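Upkeep meeting for the two-handed table cell
Minutes, May 2018

The meeting opened a little after the agreed hour, once the kettle had been dealt with. Everyone who looks after the cell was able to come, and it was lovely to have the night shift with us for once, as so much of what we discuss falls to them. The chair thanked all those who had stayed on late to get the wrist work finished. One apology was received from the Verstraete office, who had sent their comments in writing beforehand.

1. Minutes of the last meeting

Agreed as a fair record, with one small change. The item on the curtain rail should have said "tightened", where the minutes had "lightened". This caused some merriment, and then rather a long talk about handwriting.

2. The table and the cloth

There was a good deal to say under this heading and the chair let it run. The teal cloth was taken off, shaken out, brushed and put back. It is now pulled right over the front edge of the table and lies much better than it did. It still shows a few lighter and darker patches where the nap goes different ways, and bits of white fluff settle on it however often one brushes it, but the feeling was that it has plenty of life left.

The table height was measured again at 700 mm, as written on the card. One member asked whether we might go up a little, for the sake of our backs when setting out, but the shoulder settings were all done at the present height and it would mean starting the whole job again. Left as it is for now.

The layout for the morning check was gone over for the benefit of newer colleagues. The packets go towards the back, with the orange box over to the left, the straws and the white bag in the middle and the long blue box set at a slant. The five cups stand in front and to the right, well spread out, so that the hand has a fair chance of getting between them. All cups go the right way up. The left side of the cloth is kept clear, and we ask very kindly that it isn't used for pens, mugs or spectacles. 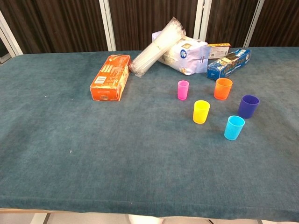

3. Curtains and lighting

The brown curtains are staying. There had been a suggestion from Tristia that a plain pale backing would suit the head camera better, and we did give it a proper hearing, but the hands are white and the posts between the curtains are white already, and most people thought a pale backing would only make matters worse. The pleats should hang straight before a run is started. A quick tug at the bottom usually does it.

The lamp nearest the door has been buzzing again. To be reported, again.

4. The hands and wrists

This was the main business of the meeting. The right wrist had been stiff when turning inwards, and on the Orkitz service sheet the fault is put down to the cable being clipped too tightly at the last joint. The clip was moved 125 mm back along the forearm and the cable given a bit of slack. The engineer who did the work reported that the joint now turns freely by hand with the power off, and that she was "quietly pleased", which the meeting took as high praise.

The left hand was checked in the same way and needed nothing doing. Its resting position remains open and upright, fingers up and thumb out to the side, and it should be brought back to that position before the right hand is asked to do anything near the cups.

We then had a longish discussion about how the right hand comes in on the light blue cup. The thumb is to go round the side of the cup first, with the fingers kept up until it has settled. Some of us had been bringing everything in together, and that tends to send a small cup skating off. The blue packet lies close behind, so please watch the fingertips on the way in – they are the dearest part of the machine and the spares take nine weeks to come.

The Usus counter stood at 1,766 closing movements on the right hand when it was read for the meeting. The finger tendons are due to be looked at before December, and the date will be fixed once the spares have been ordered.

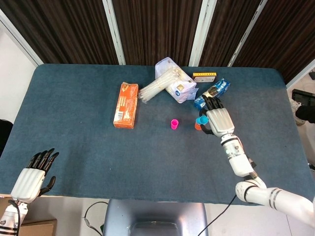 5. Cables and the floor

The black cables from the wrists run down beside the body of the robot and on the left there is a loop lying on the floor. It was agreed that the loop has to stay long enough for the arm to reach across the table, but that it could be lifted on to a hook when the cell isn't running. A hook will be bought. Cardboard boxes should not be left under the left arm, however handy it is to have them there, and tablets should be carried back to the shelf when a check is finished.

The floor tiles are to be mopped with a well wrung-out mop only. The cleaning firm has been told twice, very politely.

6. Daily card

The wording of the daily card was read aloud and changed in two places. It will now say:

– Brush the cloth and pull it level at the front.
– Set out packets, then cups.
– Left hand to rest, open and upright.
– Turn both wrists by hand, power off, and feel for any stiffness.
– Power on, and one slow approach to the light blue cup.
– Write down the counter.

The old cards are to be thrown away, including the one taped inside the cupboard.

7. Any other business

The Verstraete office asked in their letter whether the log could be kept in one book. Agreed with some relief. The green book will be used and the two loose pads filed with it.

A request was made for a second stool. No objection.

The chair thanked everyone for their patience and for the very good shortbread. The next meeting will be arranged once the hook is up and the spares have been ordered.

Recent items
Table cell: shoulder settings and how they were arrived at
Orkitz service sheet, wrist and forearm
Reading and resetting the Usus counter
Letter from Tristia on backings and light
Mopping round the cell: a note for cleaners
Spare parts list, December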